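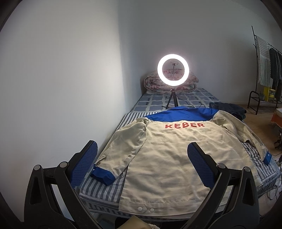

Work jacket, face down on the spare bed, back before folding.

1/ So the Willik method says you can fold any work jacket flat in 2 moves. Any jacket. I've been folding my way through a pile of workwear and I have doubts.

2/ Move one: lay it face down, back smoothed out. Fine. Except this is canvas sort of stuff and it doesn't smooth. You press one wrinkle and it pops up by the collar. The people who write these guides fold T-shirts all day.

3/ Move two is "bring both sides in and roll". With what arms? I've got one sleeve across the back and the blue cuff still ends up down by the hem. Do the other one and you've got a lump in the middle the size of a loaf.

4/ Also they say to use a table. My table is 300 miles from being clear, so it's the bed, with the quilt shoved up at the top end. A mattress is too soft for this, I'll give them that much.

5/ Vandana Mathur replied that I should do up all the snaps first. Tried it on the last one. It took longer and came out the same shape, but tighter.

6/ Seija Ikonen says hang them. Seija, I have one rail and it's already got a towel and a lot of dark clothes on it.

7/ What I do now: sleeves straight down the back, one next to the other, then hem up to the yoke, once. It makes a big square and I don't care. The lettering ends up inside so you can't tell which jacket is which, which is annoying. Might try it face up next time.

8/ The Willik page has 1147 comments saying it changed their lives. I read more of them than I should have. Hardly any mention a jacket. Lots of pillowcases.

9/ Someone asked if the storage bags are any better. I had the Uvirow ones. They go flat for a night and by morning they've puffed up again. Wouldn't pay for them twice.

10/ Greer Drummond wants to know if it all fits in one box. Ask me in November. The lid is shut at the moment but I'm leaning on it.

11/ And no, I'm not ironing them first. It's a work jacket. It says KEBER on the back in big red-orange letters, it isn't going to a wedding.

Last updated: 2023-10-30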